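Trundlow Local Music Page
Progress report to the Pukel Fund, second half of the grant year
29 Dec 2023

Dear all at the Fund,

This report covers the period from June until now. I write it in the same order as your form, but I leave out the section on equipment, as we bought none.

1. What we promised

We promised to run a web page where bands and solo players from Trundlow can put their songs at no cost, and where listeners can find new local music every week. We also promised two live nights in the neighbourhood hall.

2. What is done

The page now has 27 acts. Most of them play folk or rap, which is a strange mix for one page, but the listeners seem to like it. The first live night was held in the hall on Nowakowski Street. The sound was too loud at the back wall and too soft near the stage, and we have learned from this where the speakers should go. The second night went better. Three acts played for the first time in front of people who were not their family.

The song player on the page was made by Fiteo. It works well on phones. On older computers it sometimes stops between two songs and the listener must press play again. Fiteo has promised a repair, but we still wait for it.

3. What is late

The printed guide to the local acts is not ready. We underestimated how long it takes to get a short text and a correct spelling of the name from every band. Two of them changed their name while we were waiting. We would like to move the rest of the printing money to the next period, and I ask for your written approval of this.

The sorting by style is also late. At the moment the acts are listed by the date they joined, so the new ones are always on top and the early ones are hard to find.
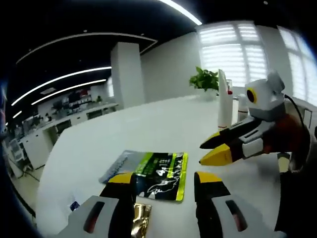
Nowakowski wrote to us that the old list was easier, because you could see all the names on one page and did not have to scroll through the newest songs first. We agree with this. An A to Z list will come back in the new year, next to the list by date, and the visitor can choose.

4. Money

We have spent less than planned on the page and more on the hall, where the rent went up after the summer. The total is within the grant. The receipts are in the separate folder.

5. Next steps

Finish the A to Z list. Get the player repaired. Collect the missing band texts and send the guide to the printer. We also want to ask the hall for a cheaper evening, probably in the middle of the week.

With kind regards,
the Trundlow Local Music Page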